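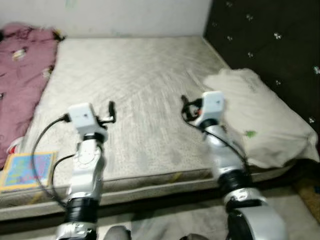

Fig. 1. Mattress with quilted top, dark headboard with small white studs or dots. Look at the side border for the staining.

**Textiles in the home, session 2: fillings, covers, care**
Notes T. Baloch, March 2019. Bring these to the practical.

Recap from last time: fibre -> yarn -> fabric. Staple = short, filament = long. Silk is the only natural filament. Several of you put wool, please fix.

## Layers of a mattress (outside in)

- ticking (the cover). Tight weave or knit, cotton or polyester mostly
- quilting: ticking stitched through to a thin wadding. Stops it sliding about, gives the surface some give
- comfort layer: foam, wool, cotton felt, latex
- support: springs or a foam core
- border: the side panel. Often a different cloth from the top

Open coil = springs wired together, one moves they all move. Pocket = each spring in its own fabric sleeve. Exam likes this difference!!

## Moisture

Sleeper gives off water vapour all night. Wool takes up a lot before it feels damp, polyester hardly any. So synthetic cover + foam core = warm and clammy for some people. Airing: covers back in the morning, window open, dont make the bed straight away.

On a solid floor air can't get underneath. Slats better. Stand it on edge now and then if there's no base.

## Stains

Blot, don't rub. Cold water first for anything with protein in it (blood, sweat, milk), hot sets it. Least water you can get away with, the filling takes days to dry. Bicarb for smells, leave, hoover off.

Yellowing: usually sweat and body oils, sometimes foam ageing. Can't always tell by eye.

## Practical

Work in pairs. Prenton ticking and the Sernari knit are in the grey drawer, Cornel wadding on the shelf over the sink.

1. Cut a 10 cm square of each, weigh dry
2. Soak 2 minutes, drain, weigh again
3. Work out water taken up as % of dry weight
4. Rank them. Does it match the moisture section?

Write up is 400 words max, table not included. Hand in to Parveen Hayat by the first week of April.

Reading: Bakalis handout p. 17, the bit on weave density. Skip the dyeing section, we do that next term. Bring your own scisors, ours are blunt.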